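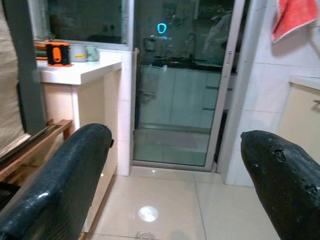
Figure 1. View from the wrist camera with both fingers in sight, facing the glass sliding door.

Projects > Assistive Manipulation > Student Reports > Comparing Two Camera Positions for Kitchen Tasks

Comparing Two Camera Positions for Kitchen Tasks
Pavithra Rai and Roman Czerwiński

1. What we wanted to find out

When we started in July, our plan was to compare grippers, and we had a whole list of finger shapes we were excited about. After a few long talks with our supervisor we narrowed it down to something we could really finish: keep one pair of fingers, the rounded black ones from the Pletden set, and compare what the operator can do with a wrist camera and with a head camera. Both of us had strong opinions going in (Roman for the wrist, me for the head), and I am happy to report that we are still friends.

2. The setup

The arms were driven through the Storar controller, with the same speed limit for every run. We chose a real kitchen over the lab bench since the lab bench has no fridge and very friendly lighting. The kitchen has glossy tiles, reflective glass and narrow places to work in, and that was the whole attraction for us.

We wrote down 13 tasks, most of them small things like reaching for a mug on a ledge, opening a door or moving a container from one shelf to another. Each of us did every task with both cameras, and we swapped who went first so that practice would not favor one view.

3. The wrist view

The nice thing about the wrist camera is that the fingertips are always right there in front of you. You never have to guess how far apart they are, and for the last few inches of a reach it felt very natural, almost like looking down at your own hand. Figure 1 also shows the price you pay for that. The fingers take up a great deal of the lower part of the picture, and anything low and close tends to hide behind them.

Reflections were our second headache. The round light on the floor tiles was bright enough to bother our exposure setting, and the sliding door mirrors the cabinets and the faucet so clearly that our object detector kept wanting to find a second kitchen in there. We set the exposure to 200 in the Delorme software and left it alone after that, which helped with the floor but did nothing for the glass.

I should also mention finger wear. The right finger has pits and chips near the tip, easy to see in Figure 1, and we kept the same pair on for all the tests so the comparison would stay fair.

4. The head view 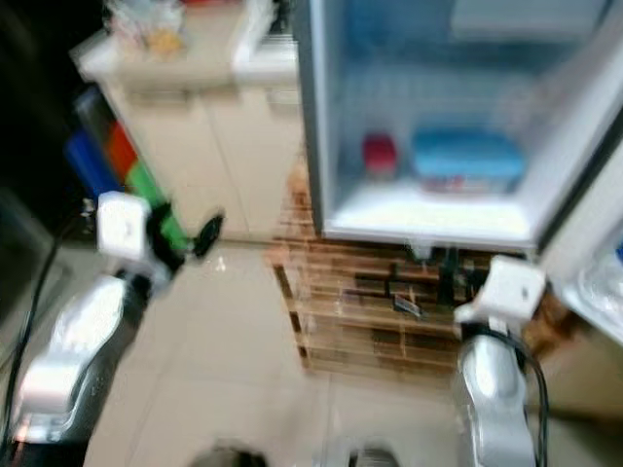

Figure 2. Head camera, both arms toward the open mini fridge. Strong motion blur.

The head camera gave us the overview we had been missing. With the fridge open you can take in the door, the blue container on the bottom shelf and both wrists at the same time, and planning a two-arm move becomes so much easier! The blur was the trouble. In frames like Figure 2 the edges go soft, and the small red item beside the container is hard to make anything of. We dropped frames like that from the labeled set, which left us with 3,000 to work with.

5. Where we ended up

We both liked the head view for the approach and the wrist view for the grasp, so for the last part of the project we let the operator switch between them with a foot pedal – Roman built it from a Fleltis switch in an afternoon. We would like to try a shorter exposure on the head camera next, and a pair of slimmer fingers if the budget allows.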